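Peel Over the Basket

Most kitchens own a peeler, and most people use it over the sink or the trash can. I think both are wrong. A wire mesh basket on a bare table does the job better, and it costs less than the drain cleaner.

I spent over 200 dollars on a plumber in October. The clog was potato peel. After that I stopped peeling at the sink, and I haven't gone back.

The trash can is no better. You bend over it, and sooner or later you drop the potato in.

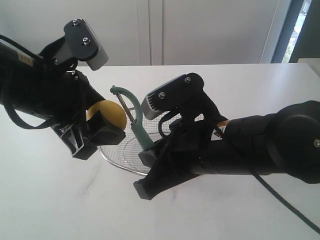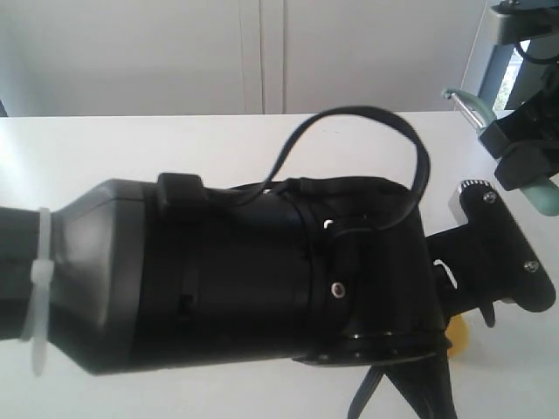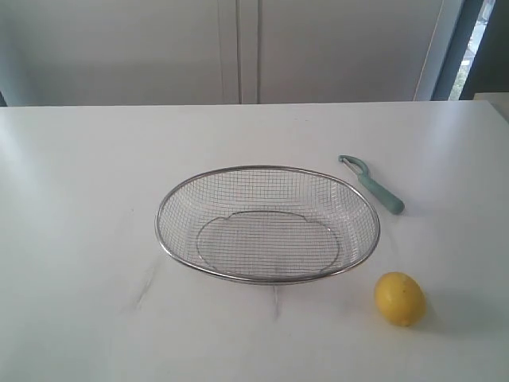
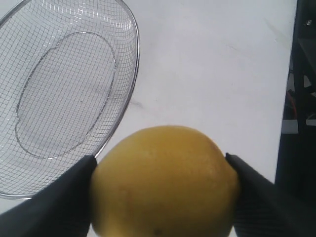
C. Mbwambo
Home columnist, Trodow Weekly

A basket is wide enough to catch what falls, and it rinses clean. Get one with a thick rim. The thin ones bend.

I also want a peeler with the blade set across the top, and a handle in some color other than white. I lost a white one on a white table more than once.

Lemons are a different matter. For those I press lightly and stop before the pith. A lemon peeled too deep makes bitter tea, and no amount of sugar fixes it.

My sister-in-law in Utar says a bowl works just as well. It holds the peels, but it holds the water too, and wet peels stick to the bottom. I gave her a basket anyway. She keeps onions in it.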